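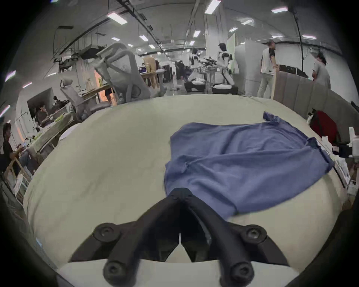 Rirkeck open day, September. Got there just after 2, missed the welcome talk, no matter. Kaushik site, big open floor, white ceiling, lights everywhere. 634 through the door last year acording to the leaflet.

Went for the laundry folding, stayed for it too. Large pale table, scuffed from use, a blue cloth on it, T-shirt or towel, all in creases. Further in, a bed made up with a pale green sheet, tufted grey headboard. T-shirt spread across it, body flat, collar still wrinkled. Tried the Gidutness method myself, sleeves in first, then thirds. Took me 5 goes. Beds are better than tables for this, I reckon, less bending and the cloth dosn't slide.
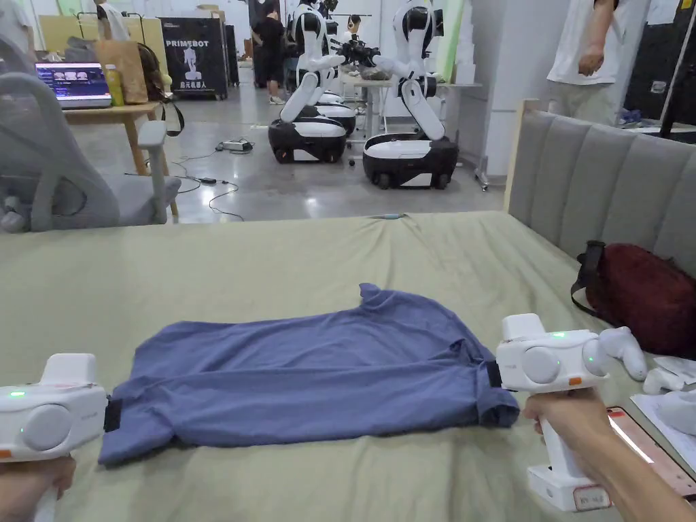 Shamim Jafri disagreed, said a soft mattress lets the hem wander and you want a hard top, always, with the shirt face down before you touch the sleeves. Could be right. My hems were a mess.

Tea 2 quid, decent. Flereo bus back, the 259, packed. Going again next year, earlier.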